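Can a drawer insert really change your mornings?

The claim on the Florumar box is that a tidy drawer "gives you back your day". I have lived with tidy drawers for a month now and my day is the same length it was in October. What I do have is a kitchen in which the tin opener lives alone in a bamboo slot, like a minor royal.

The drawer insert has become a serious purchase. Sellier sells a set of dividers for 620 pounds, made to measure, with a fitting visit on top if your drawers are an awkward depth. Okabe does a cheaper range in grey felt, which looks handsome in the shop and collects crumbs from the first breakfast onwards. Brolov, at the bottom of the market, will send you 10 plastic trays in a bag. I tried all three, plus the Florumar, in four drawers of the same kitchen, and I used them as I would use any drawer, meaning badly and in a hurry.

The Sellier dividers are beautifully cut. They are also fixed, so the first time I bought a longer bread knife it had nowhere to go and went on the windowsill. The fitter had asked me to list everything I owned. He hadn't asked what I might own by Christmas. The Okabe trays slide about unless the drawer is packed to the sides. Florumar's bamboo swelled a little near the sink and now needs a tug. The Brolov trays are ugly and came in two slightly different whites, but they can be moved, washed and thrown at the back of a cupboard when you lose interest.

Then there is the matter of time. The leaflets all promise savings, and one puts it at 30 hours a year, with no word on how anyone arrived at that. On a Sunday afternoon I emptied the cutlery drawer, sorted it and put it back, and by the following weekend the teaspoons had drifted in with the forks. Somebody has to keep putting them right, and in my house that is me.

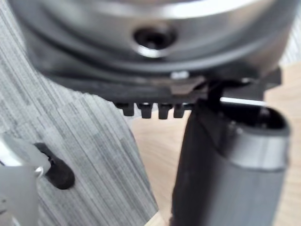 Ildikó Fekete thinks I have been unfair to the expensive end. She paid for fitted dividers in her last flat and says she would do it again, on the grounds that guests could lay the table without asking where anything was. She does concede that she left them behind when she moved, as they fitted nothing in the new place.

I might pay for that, though 620 pounds buys a lot of asking. For now the Brolov trays are staying in the cutlery drawer. The felt has gone under the bed with the jumpers, where there are fewer crumbs - and the bread knife is still on the windowsill.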